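Bench notebook, board rig, June

Back on the peg board today. Started after lunch when the bench was finally clear, and ran until I got sick of it. Notes are a bit scrappy, sorry to whoever reads this next.

First job was the light. I had the magenta on for the first lot and the plain light for the others. Blue parts on a white board sounded foolproof when we picked the colours, but under magenta the board goes a bright pinkish white and the grey tabletop does its own thing, so it's worth having both.
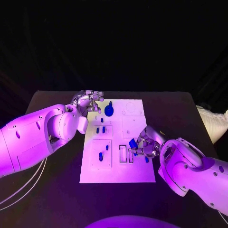
The block slots are still the fussy bit of the layout. They're narrow, and the black outlines make them look more generous than they are. I tried a block in by hand before lunch and had to wiggle it a fair way to get it to seat, and that's me with a good view and no hurry. I want to take 2 off the next set of blocks with the fine paper (strokes per edge, not millimetres, before anyone panics) and see if they drop in more easily. If that doesn't do it I'll open up the slots on the spare board and leave this one alone.

The round knob is lovely though. Nice fat disc, short stem, easy to get hold of. I'd make every part like that if it were up to me. The little pegs are the opposite, they tip if you so much as breathe on them, and the thin ones roll forever once they're down. Found one under the Skeltell cabinet that must have been there since the last layout.

Backdrop: the black cloth is rehung. I didn't iron it. There are still some folds and creases in it but the wall is covered, and that's all I was after. Roman (the old layout, for anyone new) had the board square to the table edge and I never liked it. I've been leaving it a touch off square now and I think it's a better test. 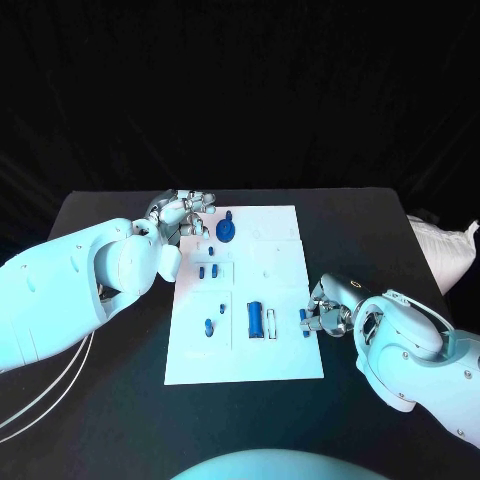

Board slightly rotated, one blue peg upright just past the right edge.

Total for the afternoon was 21 goes across 3 layouts. Target for the month is 300, so, ha, we'll see.

To do:
- sand the next blocks
- label the peg tray, sizes are getting mixed
- tape marks on the table for the board corners, white tape if there's any left
- ask Resance about more of the blue stock, same shade please, the last batch was darker
- put the spare board somewhere flat, it was leaning on the heater again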